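Incidencia 400-31: caja de envío mixto, contenido y devolución parcial
Estado: pendiente de respuesta del almacén
Abierta por: Teófilo Montoya
Asignada a: Kheri Mollel, atención al cliente de Karam
Fecha de apertura: 25 de enero

Descripción del problema

El pedido llegó en una sola caja de cartón, con la solapa derecha rasgada. El albarán de Urnard indica dos bultos, pero el repartidor solo traía uno y en su terminal la entrega figuraba como completa. Dentro venían mezclados artículos de electrónica, papel y ropa. Según el albarán deberían haber viajado separados, porque las baterías externas van por otra línea de transporte.

Solicito que se aclare si falta un bulto o si se juntó todo en el mismo, y que se me indique qué hago con la batería, que pedí por error y quiero devolver.

Respuesta de Kheri Mollel

Buenos días, Teófilo. He consultado el envío con Urnard. En su sistema aparece un único bulto desde el almacén de salida, de modo que el albarán se imprimió antes de reagrupar los artículos. Para confirmarlo necesito que compruebe lo siguiente antes de vaciar la caja:

Si la batería externa presenta golpes, hinchazón o marcas en la carcasa.
Si el paquete de rollos de papel está abierto.
Si la prenda vaquera conserva la etiqueta de tienda.
Si hay algún folleto o papel suelto en el fondo.

Si la batería está hinchada, no la cargue ni la vuelva a embalar. Déjela en un sitio ventilado y avíseme por esta misma vía.

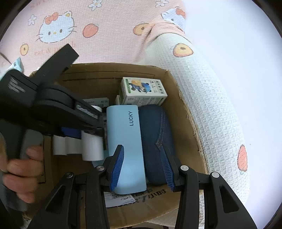

Respuesta de Teófilo Montoya

La batería es de color azul claro y lleva escrito LUCKY. No le noto golpes ni hinchazón y no la he conectado a nada. Los rollos de papel siguen en su paquete. La prenda vaquera es azul oscura y conserva la etiqueta. En el fondo hay un folleto blanco, que no es la factura.

También hay una caja blanca con borde verde y un dibujo de un personaje parecido a un panda con casco. El texto está en chino y no la identifico con ninguna línea del albarán. No la he abierto. Adjunto la referencia del pedido en Allard por si sirve para cotejar.

Respuesta de Kheri Mollel

Gracias. Con esto damos por cerrado el asunto del segundo bulto: no falta ninguno. He corregido el albarán y lo tiene disponible en su cuenta.

Sobre la devolución de la batería, le envío una etiqueta de Rulteck. Tiene 12 días para entregarla en el punto de recogida. Use una caja aparte, sin ropa ni papel dentro, y no tape la etiqueta con cinta.

La caja del panda queda pendiente. He pasado la consulta al almacén y contestarán en la primera semana de febrero. Consérvela cerrada hasta entonces.

Respuesta de Teófilo Montoya

Recibida la etiqueta. Entregaré la batería en el punto de recogida de la calle 9. Me quedo con el papel y la prenda. Dejo la incidencia abierta por la caja sin identificar.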